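Mavance Country Outlook
Posted in March by the Mavance product desk

Mavance Country Outlook is a subscription data service covering growth, inflation, public debt and exchange rates in 100 countries. Subscribers get one forecast table per country, with the last ten years of figures alongside.
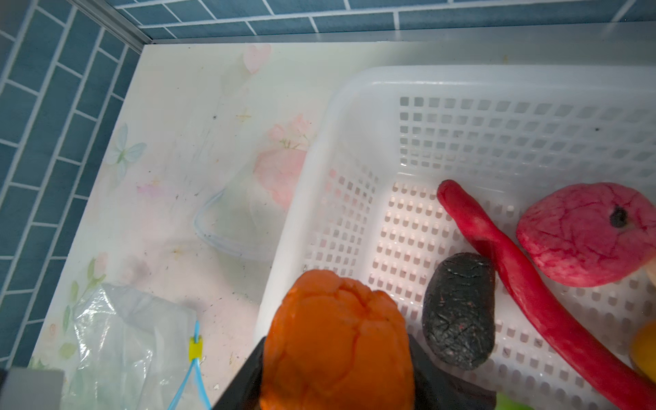

How often are the forecasts updated? Every quarter, with an extra release when a central bank changes its main rate outside its normal calendar.

The full set holds 3,809 data series. Each one lists its source and the month it was last revised - older versions stay on file,

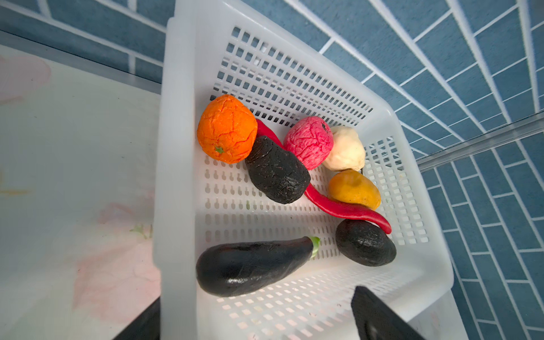 so a user can compare a forecast made two years ago with the final number. Files download as spreadsheets or plain text.

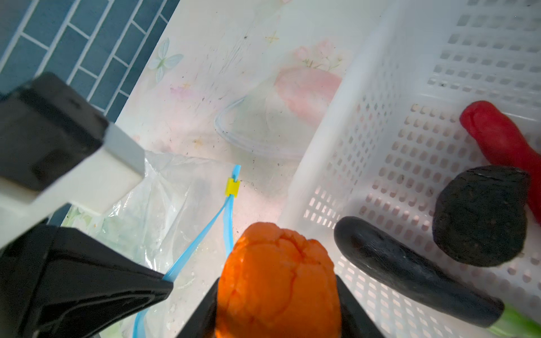
Posell told us the debt tables saved its analysts a good deal of retyping, though it would like monthly inflation figures for more of the smaller economies.

A single-user license is $900 a year. An office license is $2,000 and covers up to eight users at one address.

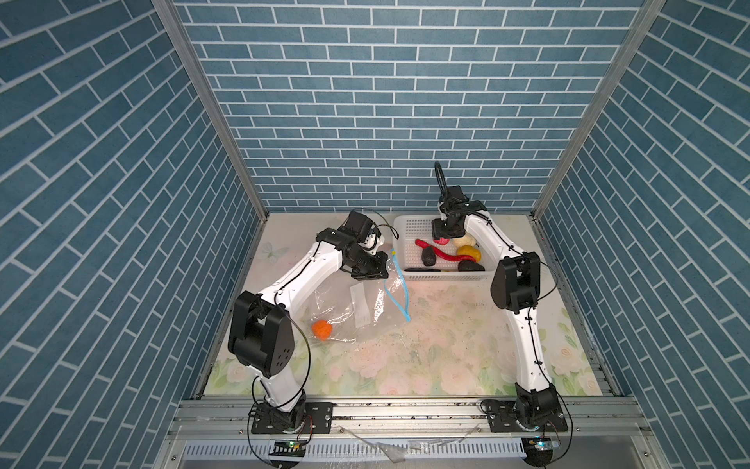
Orange fruit in a clear zip-lock bag

Orders placed before noon are set up the same day.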